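Computer Skills for Office Work
Handout 6: Mail filters, labels and forwarding
Instructor: Oisín Ní Bhriain
Updated 3/8/22

Before you start, sign in to the practice account you were given in the first session. Each account has 318 messages already in it. Please don't use your own mail for the exercises – a wrong filter can move a lot of messages at once.

1. What a filter does
A filter is a rule with two parts. The first part is a test (who sent the message, what the subject says, whether it has an attachment). The second part is an action, such as adding a label, marking as read, forwarding or deleting. In Colix the filter runs when a message arrives. It does not touch older mail unless you check "Apply to existing messages" before saving.

2. Labels and folders
A message can sit in only one folder but can carry several labels. An invoice from Galedside might have the labels Invoices and March. If you remove one label, the message is still there under the other.

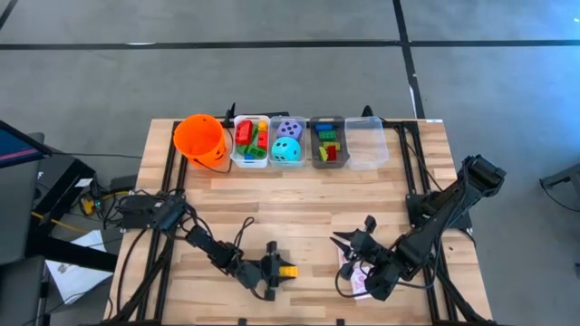
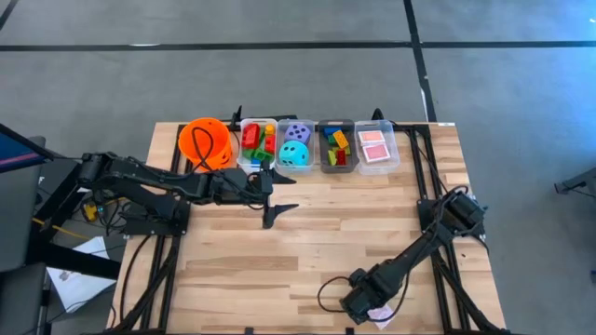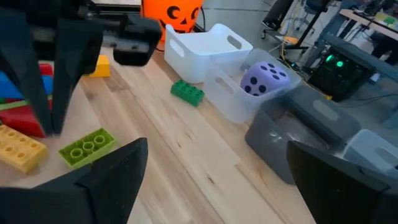

Wooden tabletop, three views

3. Exercise A
Make a filter for all mail from the Undum address. Label it Undum and leave it in the inbox. Apply it to existing messages. You should end up with 91 messages under the label. If you get fewer, check whether you typed the full address or only the name.

4. Exercise B
Make a second filter for subjects containing the word "receipt". This one should skip the inbox. Some Undum messages match both filters, and they will leave the inbox too. Write down why.

5. Forwarding
Forwarding needs a confirmation code sent to the other address. Codes expire, so have both accounts open in separate browser profiles. The practice server stops forwarding after 200 messages a day. Mail over that limit stays in the original account.

6. Order of filters
Colix runs filters from top to bottom. Drag to change the order. "Stop here" means no later filter is checked.

For next time: read the Ní Mhurchú chapter on shared mailboxes, up to page 375, and bring your answer to Exercise B on paper.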